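Wakeo Forum > Workshop and Home > Surfaces and Finishes

Light scratches on a pale wooden table top, sand it or leave it?

neklow_bench
Posts: 577
Jan 30, 2022

Hello everyone. I hope this is the correct section, if not please move it.

I have a work table with a light wooden top. I bought it second hand in July from a shop in Bridemwood which was closing. The seller told me the finish is oil, but he was not very sure, and I did not get any paper with it. It stands in front of a clear acrylic panel, and in the morning the light falls on the wood very strongly. Then I see every mark.

The scratches are thin. With my fingernail I can feel only one or two of them. There are also scuff marks, mostly in the center and on the right side, where I put things down and pull them back to me.

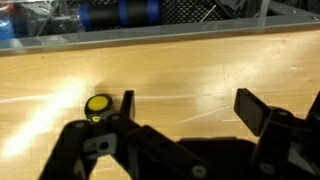

The top with the morning glare on the left. The scuffs are easier to see in the center and to the right.

My question is simple. Should I sand the whole top with 300 grit and oil it again, or can I treat only the bad places? I am afraid that I will make a pale spot which looks worse than the scratches.

ginting
Posts: 2,

I would not sand it. From what I can see these are surface marks, and a table for work will have new ones in a month. Rub a little paste wax on it with a soft cloth, go along the grain, wait, and polish. Fine scratches become much less visible after this.

oldvarnish
Moderator

Please do not put wax on it before you know what the finish is. If it is lacquer, the wax will do no harm, but if you want to oil later you must first take all the wax off again, and this is a boring job. I did it for a kitchen counter and I would not wish it on anyone.

Make the water test first. Put a small drop of water in a corner and leave it for some minutes. If the wood becomes darker under the drop, the finish is oil or it is very worn. If the drop stays on top like a small ball, you may have lacquer, or oil in good condition, so the test is not perfect.

ginting

I agree about the test. I do not agree that wax is such a problem. White spirit removes it in one evening.

pinecone_b

For me the shine in the picture says lacquer. Oiled wood does not reflect like this, even in strong light.

oldvarnish
Moderator

I would be careful with that. With low sun any smooth surface will shine, also an oiled one. I have an oiled desk beside a window and at nine in the morning I cannot look at it.

neklow_bench

Thank you for the fast answers. I made the test in the back corner. The wood became a little darker after 3 minutes, and when it dried I could not find the place anymore. So I think the seller was right about the oil.

oldvarnish
Moderator

Good. Then you can work on it in parts, but do not stop in the middle of a board. Sand very lightly by hand, always with the grain, and let the edge of the area go out softly. Clean the dust. Then oil the complete top, also the places you did not sand, and wipe off what the wood does not take after the time written on the can. 300 is fine for this. Do not begin with something coarser.

And please lay the oily cloths flat outside to dry. They can catch fire by themselves when they are in a heap.

pinecone_b

I still would try a second corner before sanding. One corner can be worn and the rest not.

neklow_bench

This is a fair point. I will put a drop near the center also, between the scuffs, and write again when I have the result. Does the oil need to be the same brand as before, if I cannot know which one it was?

ginting

No, any clear oil for furniture. Only try it under the table first and look at the color the next day.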